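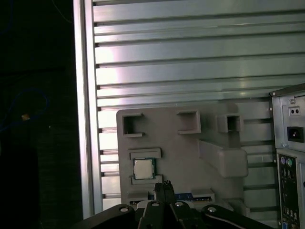 Should the plate be fixed before we teach the pick positions?

Fix it first, every time, and then teach. Any position taught to a loose plate is wasted work, and we lost most of a June afternoon finding that out.

Workshop book, Acharya robotics club, July 2022
Tuesday session, Sketodum entry

A good long evening, this one, and I'm writing it up while the kettle's on, so forgive the wandering. We had the bench to ourselves until eight (the electronics lot were over at Grostwood for their open evening) and it was lovely to have the place quiet for once. Well, quiet apart from the compressor.

We began with the taught positions. Senthil had saved the new set as file 991 and I'd been loading the older one all last week, which explains a good deal of my grumbling on the previous page. Sorry, Senthil! With the right file in, I stepped through the processor approach at walking pace with a finger on the stop button the whole way. The approach now comes in square to the plate and then closes slowly. I've set the closing speed to 30 per cent and would like it left there until everyone has had a turn at running it, please, however tempting the slider looks.

The processor is held between two raised rails printed into the plate, one above and one below, and I do think that was the best idea we had all term. The version before had a proper four-sided pocket and there was simply no room to get the fingertips round the sides.

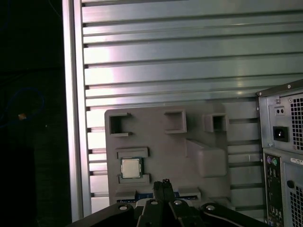 The next job was to go through the approach heights again, and I'd forgotten how fiddly that is. Senthil read the numbers out and I typed them in, and then we swapped when my eyes gave up. The waypoint for the retreat move is now 135 mm clear of the plate, up from what we had before, and that gives the wrist a comfortable amount of room to turn towards the tower. I know it makes the cycle slower. The Sketodum rules only give marks for time once all the parts are home, so I'm happy to be slow for now and we can argue over seconds later in the summer.

Senthil wants to try his Moltemov script again, the one that logs finger position on every close. It filled the last log at 2,000 lines and then stopped without a word, so he's going to make it start a fresh file each run. If you're using the bench before he's done that, clear the old log yourself (it lives in the folder marked bench, not the one marked bench2, and yes, I'll tidy those up one day).

Still to do:
Reprint the spare plate with slightly taller rails. Drawing is in the shared folder.
Check the wrist screws with the proper driver, the one with the red band.
Teach the positions for the tower end. I've put in a first guess for the hover point and nothing after it.
Ask whether we can book the bench for two evenings in a row.

Biscuits have run out too. I'll bring some next time, and the long hex keys, which came home in my coat pocket again.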